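Why People Stop Mending: a study of repair habits in one town

Final project report, Design and Society module
Chiharu Tamura and Raffaele Marchetti
Submitted 2019-12-01

9 min read

When we first sat down to choose a subject, Raffaele had a kettle in his bag. The lid no longer clicked shut, and he had been carrying it around for the best part of a fortnight in the hope of finding somebody who would look at it. He didn't find anybody, and in the end he bought a new kettle, and felt rather bad about it, and we spent so long talking about the kettle that we forgot to talk about the project at all. By the following week it had become the project.

Our question was a simple one to write down: when something in the home breaks, how do people decide whether to mend it, and what puts them off? We were less interested in cars and washing machines, where most people ring somebody up, than in the small things. Lamps, zips, spectacles, toasters, chair legs, the handle of a favourite saucepan.

How we went about it

We worked in Mornwood, where Chiharu grew up and where we could stay with her aunt (thank you again for all the soup). In July we left a short questionnaire at the library, the launderette and the two hardware shops, and posted 2,000 more through letterboxes, which took a great deal longer than we had planned and taught us a lot about dogs. We had 311 back that we could use. We also sat down for longer talks with 30 people, mostly in their own kitchens, and asked each of them to show us one thing they had mended and one thing they were still meaning to mend.

That second request was our supervisor's idea. Dr Simone Sampaio told us that everybody would have a drawer, or a cupboard, or a corner of the shed, and that we should ask to see it. We are very glad we listened, as most of the best material in this report came out of those drawers.

We should say plainly that people who fill in a form about mending are probably people who like mending. We tried to get round this by choosing some of our interviews from those who had ticked "hardly ever", but the leaning is still there and it should be kept in mind.

What people told us

We had expected money to come first. It came up often, of course, and several people had worked out that a repair would cost more than a replacement from the supermarket, but it was seldom where the conversation started. What people mentioned before anything else was not knowing whether the thing could be opened. They had turned the object over, found no screws, or found screws with a peculiar head, and quietly put it back on the shelf. One retired teacher had kept a radio for six years in this state. She described it as "resting".

The next thing was embarrassment, and we hadn't thought of this at all. Taking a cheap item into a shop felt foolish to many of the people we spoke to. They worried that they would be laughed at for wanting a plastic soap dish glued. Chrysoula Petridis, who ran the shoe and key counter on Wendodov Street until she retired, was sad to hear it. She told us she would happily have had a go at anything, and that she once fixed a child's recorder with a bit of shoe sole and charged nothing for it, and the child came back every week afterwards to play it to her.

Materials made a difference as well. People were confident with cloth and fairly confident with wood. With plastic they gave up almost at once, even where the break was clean and the piece was all there. Several had tried the wrong glue years ago and never tried again. We think a short class on plastics alone would fill up quickly. 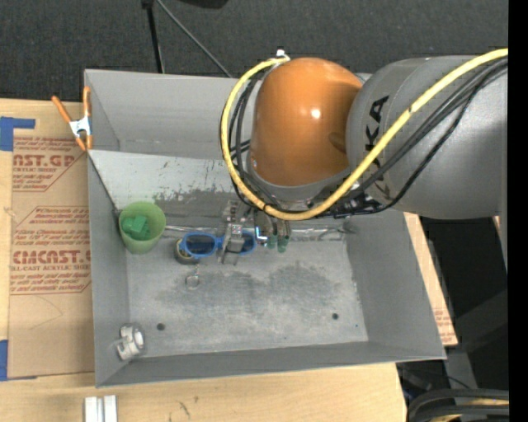 The class is a good example of something that costs very little and would suit the library's back room, where there is already a sink and good light. Duangjai Sombatkul, who teaches evening sewing there, has offered us her spare hour before the autumn term if we can find somebody patient to lead it. She warned us that the first session is always mostly tea, and that we shouldn't be disheartened.

Our other suggestion is a plain card in the window of each hardware shop saying "Please ask, however small". We tried one for a fortnight at Bautista Hardware. The owner didn't keep a tally and we can't give any result, but he did leave the card up after we had gone home, and he rang Chiharu's aunt to ask whether we had a spare for the side door.

What we would do differently

We would post fewer forms and sit in more kitchens. We would also ask about the person who taught them, since nearly everybody brought up a grandparent, a neighbour or an older sister without being asked, and we had nowhere on the sheet to put it. Our notes have these stories squeezed into the margins in two different colours of ink, and we haven't been able to do them justice here.

We would also have liked to follow some of the drawers over a longer time. A visit in summer tells you what is waiting to be mended, but it can't tell you how much of it is still waiting by Christmas.

Raffaele's old kettle is in Chiharu's aunt's shed. She has ordered a hinge for it from a firm called Sesitz, and the hinge is the wrong size, so she has ordered another.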